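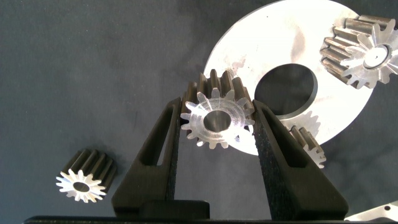

Stirnrad Skilum mit Blick auf die blanke Stirnseite, rechts dahinter die Scheibe Kostiuk

Stirnrad Skilum, geradverzahnt
Artikel 997
Hersteller: Gonder
Lagerbestand: 1.936 Stück
Lieferform: einzeln, auf Wunsch im Beutel zu 4 Stück

Ein Zahnrad. Es hat Zähne, es hat ein Loch in der Mitte, und es dreht sich, wenn man es lässt. Wer an dieser Stelle eine Geschichte über Leidenschaft und Präzision erwartet, findet sie bei den Mitbewerbern, meist neben einem Foto von Funkenflug. Bei uns geht es mit der Verzahnung weiter.

Die Zähne des Skilum laufen gerade über den ganzen Körper, parallel zur Bohrung. Schräg wäre leiser, gerade ist billiger und lässt sich einbauen, ohne dass man vorher mit jemandem über Axialkräfte reden muss. Der Körper ist dunkel und bleibt dunkel. Die Stirnseite ist blank bearbeitet und glänzt bei der Lieferung in einem Maß, das für ein Teil, das anschließend in einem Gehäuse verschwindet, leicht übertrieben wirkt. Genießen Sie es, solange der Deckel offen ist.

Zur dunklen Oberfläche
Uns erreichen regelmäßig Anfragen, ob das Rad gebraucht sei. Nein. Der Körper sieht so aus, die Zähne auch, und die Farbe ist innerhalb einer Lieferung nicht immer dieselbe. Mal geht sie ins Bräunliche, mal ins Graue. Das ist kein Reklamationsgrund, wird aber trotzdem reklamiert. Wer ein gleichmäßig gefärbtes Zahnrad braucht, etwa für eine Vitrine, schreibt das bitte ins Bemerkungsfeld der Bestellung. Wir suchen dann eines heraus und wundern uns im Stillen.

Ein dünner Ölfilm schützt bei trockener Lagerung recht ordentlich. Bei feuchter Lagerung schützt er eine Weile. Im Gartenhaus schützt er nicht.

Bohrung
Rund, glatt, durchgehend. Ohne Nut, ohne Gewinde für eine Madenschraube. Das Rad ist zum Aufpressen oder Kleben gedacht, und für beides sollte die Welle vorher gemessen werden. Das Nennmaß auf der Zeichnung der Welle gilt nicht als Messung. Kunden, die das Skilum mit dem Hammer aufgesetzt haben, bitten wir, in der Rücksendung auf die Formulierung »war schon so« zu verzichten. Man sieht es an der Stirnseite, die ist ja blank.

Eine Nut können wir auf Anfrage einbringen lassen. Der Aufpreis steht in keinem vernünftigen Verhältnis zum Rad, was wir auf der Auftragsbestätigung auch so vermerken.

Wofür es taugt
Handkurbeln, kleine Vorschübe, Förderstrecken im Modellmaßstab, Lehrgetriebe, die Verstellung an der Werkbank, die seit dem Umzug klemmt. Langsame Drehzahlen nimmt das Skilum klaglos hin. Bei hohen klagt es hörbar, wie alle geradverzahnten Räder, und mit Fett etwas weniger.

Nicht geeignet ist es für Hebezeuge, für Fahrzeuge im Straßenverkehr und für alles, unter dem jemand steht. Als Briefbeschwerer ist es zu klein, wird aber in unserem Versandbüro dafür verwendet.

Paarung
Zwei Skilum laufen miteinander, Übersetzung eins zu eins. Das ändert die Drehrichtung und sonst nichts, wird aber erstaunlich oft gebraucht. Größere Gegenräder derselben Reihe führt Gonder ebenfalls, unsere Übersicht der lieferbaren Zähnezahlen liegt dem Datenblatt bei. Räder anderer Hersteller passen, wenn Modul und Eingriffswinkel stimmen. Wenn nur eines von beiden stimmt, passen sie anfangs auch.

Scheibe Kostiuk
Die flache, runde Metallscheibe gibt es einzeln dazu. Sie dient als Ablage, als Unterlage beim Entgraten oder als Anlaufscheibe für Konstruktionen, bei denen sonst ein Rad am Gehäuse schleift. Die Oberfläche ist hell und gebürstet. Feine Kratzer gehören ab Werk dazu, Fingerabdrücke folgen innerhalb der ersten Minute. Polieren hilft bis zum nächsten Anfassen.

Wir haben eine Zeit lang versucht, die Scheibe in Seidenpapier zu liefern. Das Papier kam bei den Kunden gut an, vor allem als Papier. Seit September liegt sie wieder im einfachen Beutel.
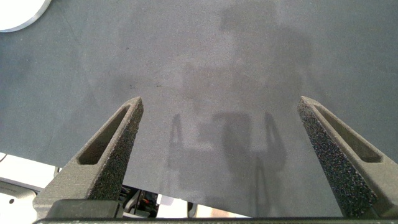 Arbeitsauflage Trondby in Grau, oben links ein rundes Teil mit Metallrand

Arbeitsauflage Trondby
Grau, filzartig, ohne Muster und ohne Aufdruck. Wir haben sie ins Programm genommen, nachdem zu viele Zahnräder von zu vielen glatten Tischen gerollt waren, davon einige auf unseren eigenen. Ein Stirnrad, das auf der Trondby auf den Zähnen liegt, überlegt es sich mit dem Wegrollen. Auf der Stirnseite liegend bleibt es ohnehin, wo es ist, aber so legt es aus Gründen der Bequemlichkeit kaum jemand hin.

Auf die Auflage gehört das Teil, an dem gerade gearbeitet wird, und möglichst kein zweites Projekt. Kleine Federringe findet man darauf gut wieder. Feine Späne findet man auch wieder, allerdings erst Wochen später und meist mit dem Unterarm. Abbürsten genügt, in einer Richtung und über dem Mülleimer. Ausschütteln geht ebenfalls – draußen, und nicht gegen den Wind.

Öl zieht ein. Fett bleibt obenauf und wartet auf einen Ärmel. Beides sieht man auf Grau weniger als auf Weiß, weshalb es die Trondby nicht in Weiß gibt. Gefragt wurde danach zweimal, beide Male von Leuten mit sehr sauberen Händen.

Die Waschmaschine verträgt die Auflage einmal. Danach ist sie kleiner und dichter, und einige Kunden behaupten, besser. Wir übernehmen diese Behauptung nicht. Zuschneiden geht mit einer scharfen Schere, mit einer stumpfen franst der Rand.

Gegen Verrutschen hat sich doppelseitiges Klebeband an den Ecken bewährt. Falten, die vom Versand stammen, legen sich nach ein paar Tagen unter Gewicht. Ein Katalog eignet sich dafür, unserer leider nicht mehr, der ist zu dünn geworden.

Set
Das Set enthält 2 Stirnräder Skilum, eine Scheibe Kostiuk und eine Auflage Trondby. Es kostet etwas weniger als die Einzelteile zusammen, wobei der Unterschied eher symbolisch zu verstehen ist. Wellen, Fett, Klebstoff und Geduld sind nicht enthalten. Fett führen wir.

Versand und Rückgabe
Zahnräder werden in geöltem Papier verpackt, die Auflage gerollt. Beides kommt im selben Karton, aber getrennt voneinander, nach einer frühen Lieferung, über die wir nur noch ungern sprechen. Rücksendungen nehmen wir an, solange das Teil nicht montiert war. Ein Klebstoffrand in der Bohrung gilt als montiert. Spuren eines Abziehers ebenfalls.

Bei der Auflage gilt: zugeschnitten heißt behalten. Auch dann, wenn der Zuschnitt anders gemeint war.

Häufig gelesen, selten beachtet
Vor dem Einbau die Stirnseite abwischen und den Grat an den Zahnspitzen prüfen. Die Spitzen sind spitz, daher der Name. Beim Ausrichten das Rad von Hand eine volle Umdrehung mitlaufen lassen und auf Stellen achten, an denen es schwerer geht. Geht es überall schwerer, ist der Achsabstand zu klein. Geht es überall leicht und klappert, ist er zu groß. Dazwischen liegt der Bereich, für den das Datenblatt da ist.

Datenblatt, Zeichnung und Übersicht der Gegenräder schicken wir auf Anfrage zu. Bitte Artikelnummer angeben und nicht nur »das dunkle Zahnrad«, davon haben wir mehrere.

Stand der Angaben: 2019-05-02. Änderungen an Farbe und Verpackung vorbehalten, an der Zahl der Zähne nicht.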